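The Altness stand, in white

I've been meaning to write this one up properly for ages, because it's the thing people ask about most when they come into the shop and I never have a good short answer. So you get the long one!

The Altness is a round base with a pole coming up out of the middle. That's pretty much it. You stand it on a bench, a desk or a sideboard and clip things to it (a light, a little sign, a phone holder, your reading glasses if you're me). I've had one at home beside the kettle since December and it has held a recipe card, a tea towel and, for one long weekend, my neighbour's orchid.

We stock it in one colour, white. I did ask about charcoal and got a polite no. Nazareno Orlandini drew the original for Stesano, and he's firm that it should disappear into a pale room. Fair enough, it's his stand. I still reckon charcoal would sell.

The base has a raised rim with a slightly lower circle inside it, so it works as a shallow dish as well. I didn't think I'd use that part and now I'd be lost without it. Keys, rings, paper clips, the screws from whatever I've just pulled apart. The pole sits in a small round collar at the centre. It comes separate in the box and you push it down and give it a turn until it stops. Don't go at it with pliers, please, hand tight is plenty. I've replaced 2 collars so far and both owners confessed to pliers.

How much will it carry? I run a clip-on lamp on mine and it's happy. For anything with a long arm, swing the arm so the weight stays over the base, and go easy with the really big lamps. If you're not sure, bring yours in and we'll try it on the bench. I'd much prefer that to having you post the stand back!

Cleaning is a damp cloth and a bit of dish soap. No scourers, no bench spray with bleach in it. White shows up coffee rings, I won't pretend otherwise, but they've come off mine every time so far.

The base is 26 cm across, so measure your shelf first. One customer, Valentin Brunner, bought five for his market stall and had to build a deeper counter (he sent me a very cheerful email about it, and then ordered another).

Orders go out on a Tuesday. Shipping is free over $100, and if you're picking up, give me a ring first so I can dig one out of the back. Spare collars and spare poles are both in the parts drawer, just ask. The clips are sold on their own because everybody wants a different one, and I got sick of opening boxes to swap them over.

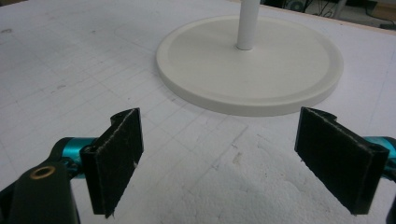

Altness stand in white: round base, collar and the lower part of the pole.

Related items
Altness spare collar, white
Altness spare pole
Stesano clip, small
Stesano clip, wide jaw
Cleltia desk tray
Aebischer clip-on lamp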